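Suchbegriff eingeben ... Suchen

Werkstatt-Tipps: Wenn der Roboterarm mitten in der Arbeit stehen bleibt

Ich habe ja lange überlegt, ob ich das überhaupt aufschreibe, weil ich dabei nicht besonders gut wegkomme. Aber nachdem mir im Februar schon der Sortierkram mit den Schrauben so viele Zuschriften eingebracht hat (danke dafür, ich habe noch nicht alle beantwortet!), kommt jetzt eben die Fortsetzung: mein Arm, der Korb und der Nachmittag, an dem beides nicht zusammenkommen wollte.

Für alle Neuen: Ich lasse in meiner Werkstatt Kleinteile von einem Korb in den anderen räumen. Das Steuerprogramm heißt Trastino, und bevor irgendetwas echt fährt, lasse ich den Ablauf in der Simulation durchlaufen. Lochplatte als Tisch, ein gelber Korb, ein dunkelgrauer Korb, der Arm dazwischen. Mehr braucht es nicht, und es macht am Bildschirm schon ziemlich viel Spaß.

Am Anfang lief alles prima. Am Rechner fuhr der Arm hin und her wie ein Uhrwerk, 31 Durchgänge hintereinander, und ich habe mir einen Kaffee geholt und mich für ein Genie gehalten. Dann die echte Platte. Erster Griff gut, zweiter Griff gut, beim dritten ein hässliches Knacken, der Korb rutscht weg und der Arm bleibt mitten in der Bewegung stehen. Fehlermeldung: Kraftgrenze überschritten.

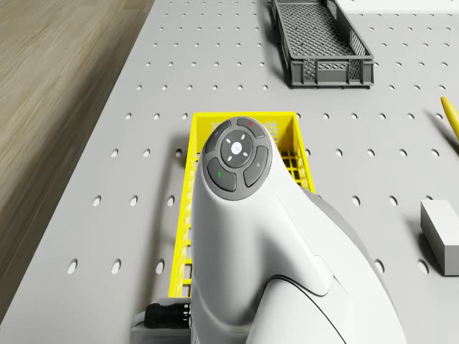

Mein erster Reflex war natürlich der falsche. Ich habe die Meldung weggedrückt und wollte einfach weiterfahren. Bitte macht das nicht! Ein Arm, der wegen zu viel Kraft angehalten hat, drückt womöglich noch gegen irgendetwas, und wenn man ihn dann freigibt, federt er. Bei mir ist der Greifer nach oben geschnappt und hat mir die Lampe vom Haken geholt. Die Hand hatte ich zum Glück gerade am Kaffee.

Also noch mal in Ruhe, so wie ich es inzwischen mache:

1. Finger weg von der Freigabe. Not-Halt drücken, auch wenn der Arm schon steht.
2. Von der Seite schauen, wo er anliegt. Einmal in die Hocke gehen, von oben sieht man den Spalt zwischen Greifer und Korbrand nie richtig.
3. Erst den Korb lösen und wegziehen, wenn das ohne Gewalt geht. Klemmt er, bleibt er stehen, und es wird im Handbuch nachgelesen, wie man die Gelenke einzeln freigibt.
4. Beim Freigeben den Arm mit der anderen Hand abstützen, und zwar so, wie es der Hersteller vorschreibt. Große Arme macht man bitte gar nicht allein.
5. Langsam nach oben wegfahren, kleinste Geschwindigkeit, und danach alles auf Risse absuchen. Körbe reißen gern innen am Gitter, da schaut man zuletzt hin.

So weit die Erste Hilfe. Die Suche nach der Ursache hat dann den ganzen restlichen Tag gefressen.

Ich hatte zuerst den Greifer in Verdacht. Ausgebaut, geputzt, wieder eingebaut, gleiches Knacken. Danach das Kabel, das sich bei mir gern einmal verdreht -- auch nichts. Dann habe ich Lewis McIver angerufen, und der hat mir eine einzige Frage gestellt: »Wie hoch ist dein Korb?« Ich habe ihm die Zahl aus der Simulation vorgelesen. Er hat nur gelacht. »Jetzt miss ihn mal.«

Tja. Der echte Korb war höher als der in meinem Programm. Kein Riesenunterschied, aber genau genug, dass der Arm beim Einschwenken mit der Unterseite am Rand hängen blieb. Ich hatte den alten Korb nämlich im Sommer gegen einen von Durnix getauscht, gleiche Grundfläche, gleiche Farbe, und nicht eine Sekunde an die Höhe gedacht.

Und dann kam noch etwas dazu, was mich richtig geärgert hat: Die Platte. In der Datei stand sie mit 900 Millimetern Länge, der Zollstock sagte 955. Weil ich den Nullpunkt von der hinteren Kante aus gesetzt hatte, lag alles daneben, und bei den ersten beiden Griffen hatte ich schlicht Glück. 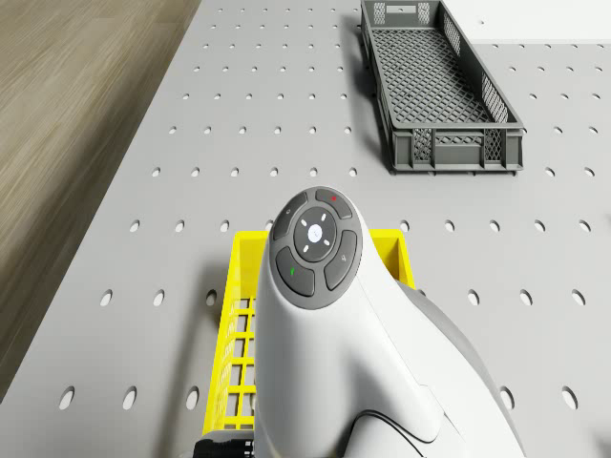
Seitdem gibt es bei mir ein paar feste Gewohnheiten, und die gebe ich euch gern weiter.

Messt alles nach, was der Arm berühren könnte, und schreibt es auf einen Zettel, der an der Platte klebt. Malerkrepp reicht. Jedes Mal, wenn ein Korb getauscht wird, kommt ein neuer Zettel dran und der alte in den Müll (nicht darunterkleben, sonst liest man garantiert den falschen, fragt mich, woher ich das weiß).

Legt den Nullpunkt an eine Ecke, an die ihr bequem mit dem Winkel herankommt. Bei einer Lochplatte nehme ich jetzt ein bestimmtes Loch und habe es mit einem Klecks Nagellack markiert. Das hält besser als Filzstift und geht mit Entferner wieder weg -- vorher an einer unauffälligen Stelle probieren, manche Kunststoffe mögen das gar nicht.

Körbe rutschen. Meine stehen inzwischen auf Streifen von dieser Antirutschmatte, die man sonst in Schubladen legt. Zuschneiden, drunterlegen, fertig. Die Matte macht den Korb allerdings wieder ein kleines Stück höher, also bitte mitmessen! Das habe ich beim ersten Mal prompt vergessen und durfte noch einmal von vorn anfangen.

Dann die Fahrhöhe. Ich lasse den Arm jetzt über jedem Korb deutlich höher fahren, als es nötig wäre, und erst senkrecht über dem Griffpunkt nach unten. Das kostet Zeit, bei 800 Teilen merkt man das schon, aber ich sitze ja nicht daneben und stoppe mit der Uhr. Schräges Einfahren über den Rand habe ich ganz gestrichen.

Und die Kraftgrenze! Sipho Radebe hat mir erzählt, dass er seine früher einfach hochgesetzt hat, wenn der Arm ständig anhielt. Genau darauf wäre ich an dem Nachmittag auch noch gekommen, das Menü hatte ich schon offen. Lasst es bleiben. Die Grenze ist das Einzige, was zwischen dem Greifer und euren Fingern steht, wenn alles andere schiefgeht. Wenn sie auslöst, stimmt meistens irgendetwas an der Geometrie nicht, und das findet man mit dem Zollstock.

Wer mag, macht nach jedem Umbau einen Leerlauf: Körbe leer, kleinste Geschwindigkeit, eine Hand am Not-Halt. Ich stelle mich dafür so hin, dass ich den Korbrand auf Augenhöhe habe. Sieht albern aus, wenn jemand in die Werkstatt kommt, aber beim letzten Mal habe ich so gesehen, dass der Greifer noch einen Hauch zu nah am Griffloch vorbeizog.

Den kaputten Korb habe ich übrigens mit zwei Kabelbindern geflickt. Für Schrauben taugt er nicht mehr, für Putzlappen schon.

Stand: September 2025

Ähnliche Beiträge
Schrauben sortieren ohne Wutanfall
Lochplatten sauber zusägen
Nagellack in der Werkstatt: fünf Einsätze
Ausflug zum Werkstattflohmarkt in Clestside
Kabel am Arm führen, ohne dass sie sich verdrehen
Leserpost: Der Schubladentrick von Frau Araújo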